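Automation Lab, handout 4: setup and care of the tabletop cell
rev. May 11, 2019

Read before you touch the arm. Most of this was said in lecture but half of you were still finding seats.

## Before power

- E-stop out where your hand can reach it. Press it, twist it, press it again.
- Base bolts: snug, all of them. Go corner to corner. If one spins, stop and tell me, don't just crank harder.
- Connector at the base fully seated. A half-seated plug will run fine until the arm swings out, then drop.
- Table clean. Crumbs of foam and tape glue mess up the pads.
- Nothing stored inside the reach circle. Bags, laptops, coffee, no.

## Cables

This is where the Kobzar cell died last October, so slow down here.

The cable has to get from base to wrist with enough slack for the worst pose and not so much that it drags. Do it in this order:

1. Arm to the folded pose, power off.
2. Strap loosely at the middle joint. Loosely!!
3. Leave a loop at the wrist, big enough that the last joint can go both ways.
4. Jog each joint to its limit at low speed, one person watching the cable and only the cable.
5. Tighten the strap, trim the tail.

If the loop catches on the gripper when you roll the wrist, its too long. If it pulls flat, too short. Redo from step 2, don't try to fix it under power.

Old insulation gets stiff. Bend it with your fingers, look for white creases. Creased = replace. Spares are in the Wuslow box, second shelf.

## Wrist camera

- Lens wipe, dry cloth, no spray.
- Bracket screws finger tight plus a quarter turn. The bracket is small and it strips.
- After any bracket work, redo the hand-eye calibration. All of it. "It looks the same" is not a calibration.
- Calibration wants 26 poses. Fewer and the fit gets shaky in tilt, we saw this with the Altura group's numbers.
- Save to the Cesonden folder with your initals.

## Gripper

Fingers parallel when closed. Hold a strip of paper between them and tug. Should drag evenly top to bottom. If it slips at the tip, the pads are worn or one finger is on crooked.

Pads: inspect every 100 cycles, swap at 500. Write it in the log even if you didn't change anything.

## Layout check

Kitchen set goes out once the arm passes the jog test. Toaster oven on the right, plate toward the far side, small stuff left of the plate. Watch the arm against the oven, it's the one thing on the table that won't give when you hit it.
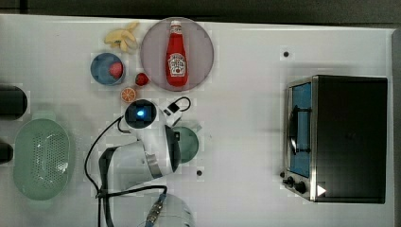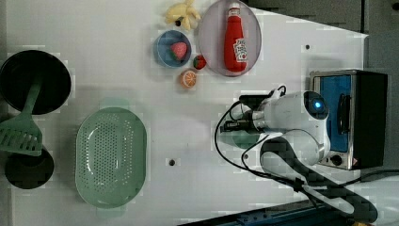

Keep speed at the low setting for the first full run. Hand on the e-stop the whole time, not "near" it.

## Shutdown

- Fold, then power off, then unplug. In that order.
- Log: who, cycle count, anything odd. Noises count as odd.
- Warm joint after a short run = write it down, flag it.

## For next time

Bring your cable sketch (hand drawn is ok) with the slack marked at each joint. Also answer in 2 or 3 lines: which joint eats the most cable, and in what pose? Check it on the arm, not from the diagram, the diagram has the old strap position and I havent fixed it yet.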